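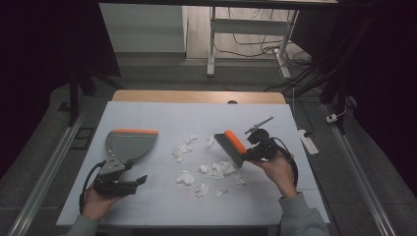 Sweep task, handheld grippers. Dustpan left, brush right, tissue in between.

Good practice on the Zidesley floor – January gallery

Quick page, more pictures to come when Pak-hei Kan gets his sorted. It goes with the Tanari handling rules, which everybody on the floor should of read by now. Short version for anyone who hasn't:

Both hands on the grips before you start. Cables looped clear of the work, never across the board. Sleeves fine, dangly cuffs not.

Tool seated in the jaws first, then move. If the pan or brush slips, stop and reseat – don't chase it with the other gripper.

Brush comes down over the paper, pan lip faces the brush. Slow. Fast sweeping just throws bits off the table and the take is no good.

Breaks every 40 minutes, 15 off. Yes, even on a Friday. Wrists matter more than the count.

3 bad takes in a row, put the grippers down and get someone to look at teh setup.

Floor cables are rule 87 in the Zornness binder. Walk your side before the first run, and again after lunch.

Corrections to Pak-hei at the Kao desk, before Friday please.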